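Swap shelf finds a new home in Celthorpe

Good news for anyone who missed the swap shelf when the old library shut – it's back, and it's bigger! I popped in on Wednesday just after it opened and there was already a queue out to the bus stop on Ketilsson Road.

The idea hasn't changed. You bring something you don't need, you take something you do, and no money changes hands.
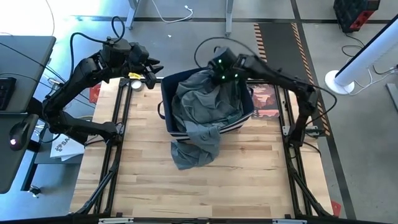
Kitchen bits go fastest, as they always did, and I came home with two cake tins I had no room for. Small things with lids are what people ask for most, so a little round tin like the white and silver one on the wooden tabletop is always worth bringing along (buttons, safety pins, stray screws, you name it). Clothes are welcome too if they're clean, but please, no more single gloves.

The new room is at the Clurna Centre and has space for 60 boxes, and 224 households have signed up so far.

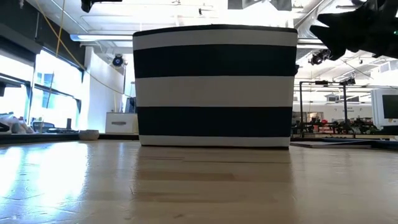

Big items still need a phone call first – I'm told a wardrobe turned up last time and blocked the door all morning. Opening hours are 10 till 2, and the Jollus café next door is doing half-price tea for swappers.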